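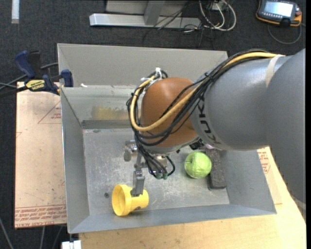
A KUKA robot arm over an open metal bin.

Bickerstaff College has opened applications for its paid summer placements, which run for six weeks from June. Students in their second or third year may apply through the careers office in Landonlow until noon on the last day of March.

Host employers this year include Trater and Susex — both new to the program. Each student receives a stipend of $4,000, plus $300 toward travel. Placements carry no course credit. Applicants need a resume and one faculty reference.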